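Baliza Dalsgaard 300 para futebol de onze

Início > Equipamento desportivo > Futebol > Balizas

Marca: Dalsgaard
Referência: Dalsgaard 300
Distribuição: Proronari
Disponibilidade: por encomenda

A Dalsgaard 300 é uma baliza fixa de futebol de onze, em alumínio, destinada a campos municipais, clubes das divisões distritais e centros de treino. As medidas interiores são as regulamentares: 7,32 m entre postes e 2,44 m do relvado à face inferior da trave. Serve para relvado natural e sintético, com mangas de fixação diferentes para cada caso.

O modelo substitui a antiga 100, que deixou de ser fabricada. As mangas de chão são as mesmas, pelo que um clube que já tenha a 100 instalada pode trocar só a estrutura superior, sem abrir o terreno. Convém confirmar antes o estado das mangas. Se tiverem ganho folga ou se a tampa já não fechar, é preferível substituir tudo de uma vez.

Estrutura

Os postes e a trave são em perfil oval de alumínio, com nervura interior de reforço. A ligação entre poste e trave faz-se por um canto fundido, apertado com quatro parafusos de aço inoxidável pelo lado de trás. Não há parafusos salientes na face virada para o campo. O acabamento é lacado a branco, no forno.

A calha para os ganchos da rede corre ao longo de toda a parte posterior da trave e dos postes. Os ganchos são em nylon e encaixam com um quarto de volta. Não recomendamos ganchos metálicos neste perfil – riscam a lacagem e acabam por cortar a rede.

Rede

A baliza pode ser fornecida com rede ou sem ela. A rede de série é a Mesidus 4, em polipropileno sem nós, malha quadrada, branca. Em alternativa há a malha hexagonal, que fica mais solta atrás da linha e que muitos clubes pedem para o campo principal. Também se fazem redes a duas cores, às riscas verticais, com prazo de entrega mais longo.

Os postes traseiros de sustentação da rede vendem-se em separado. Ficam a 2 m da linha de baliza e têm roldana para baixar a rede quando se corta a relva. Quem preferir pode usar os arcos laterais fixos, mais simples, mas que obrigam a desprender a rede em baixo de cada vez que passa a máquina.

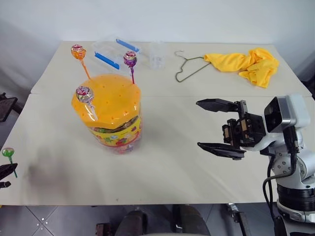 A corda inferior deve ficar presa ao chão em toda a largura. Para relvado natural usam-se estacas em plástico; para sintético, a barra de lastro Hurmont, que pousa atrás da linha e mantém a rede esticada sem perfurar a base. A barra vem em três secções e leva-se facilmente entre duas pessoas.

Fixação ao terreno

Cada poste entra numa manga de alumínio com a profundidade indicada na ficha de montagem. A manga é assente em betão, com drenagem no fundo. Em relvado sintético, a obra tem de ser feita antes da colocação do tapete ou com corte e remendo feitos pelo instalador do próprio relvado.

Os postes são retirados à mão, depois de desmontada a trave. A tampa da manga fica ao nível do piso, o que permite usar o campo no sentido transversal para os escalões mais novos. As tampas verdes são de série. Há tampas pretas e brancas a pedido.

Características

Modelo: Dalsgaard 300
Utilização: futebol de onze, exterior
Medidas interiores: 7,32 x 2,44 m
Material dos postes e da trave: alumínio
Perfil: oval, com reforço interior
Acabamento: lacado branco
Cantos: alumínio fundido
Ganchos: nylon, encaixe rápido
Fixação: mangas de chão com tampa
Garantia contra corrosão: cinco anos
Preço por par, sem rede: 2000 euros, mais IVA
Preço do conjunto de ganchos de substituição: 87 euros, mais IVA

O que inclui o par

Quatro postes, duas traves, quatro cantos com a respetiva parafusaria, quatro mangas com tampa, ganchos para as duas balizas e chave de aperto. As redes, os postes traseiros, a barra de lastro e a obra no terreno não estão incluídos.

Montagem

A montagem deve ser feita por pelo menos quatro pessoas. Monta-se a baliza deitada no relvado, com a face da frente para cima, e só se apertam os parafusos dos cantos depois de verificada a esquadria. A seguir levanta-se o conjunto e introduzem-se os dois postes nas mangas ao mesmo tempo. A altura da trave mede-se em três pontos: junto a cada poste e a meio.

Se houver diferença entre os dois lados, corrige-se com os calços de borracha que vêm no saco da parafusaria. Não se deve corrigir com pedras ou pedaços de madeira no fundo da manga, porque tapam a drenagem.

A Proronari faz a montagem em Portugal continental, sob orçamento. O responsável pela equipa de instalação é Nilton Escobar, que precisa de saber o tipo de piso, o acesso para a carrinha e se existem mangas antigas no local. Uma planta simples do campo ajuda.

Manutenção

Verificar o aperto dos cantos no início da época e outra vez em janeiro. Lavar com água e detergente neutro. Não usar lixívia nem máquinas de pressão junto à calha dos ganchos. Uma vez por ano, retirar os postes e limpar as mangas, de preferência em junho, quando o campo está parado.

A rede deve ser vista todas as semanas. Um rasgão pequeno junto ao poste passa despercebido até ao dia em que a bola sai por lá e o árbitro tem dúvidas. Ganchos partidos trocam-se um a um, sem desmontar nada.

Nunca se pendure ninguém na trave, e nos treinos convém repetir o aviso aos mais novos. O autocolante de segurança no poste direito não deve ser retirado.

Prazos e encomendas

Os pedidos feitos até ao fim de abril são entregues antes da pré-época. Durante julho e agosto os prazos são mais longos, pela quantidade de campos em obra. O transporte é feito em camião com perfis inteiros e é preciso contar com espaço para descarga – a trave vem numa só peça.

Clubes e juntas de freguesia podem pedir fatura com pagamento em duas vezes. Para câmaras municipais enviamos proposta com os documentos habituais de contratação. O contacto para orçamentos é Estela Espinoza, no departamento comercial da Proronari, das 9h00 às 17h30.

Produtos relacionados

Baliza Dalsgaard de futebol de sete, fixa
Baliza Dalsgaard de futebol de sete, rebatível
Rede Mesidus 4, malha hexagonal, par
Postes traseiros com roldana, conjunto de quatro
Barra de lastro Hurmont, três secções
Bandeirolas de canto com base flexível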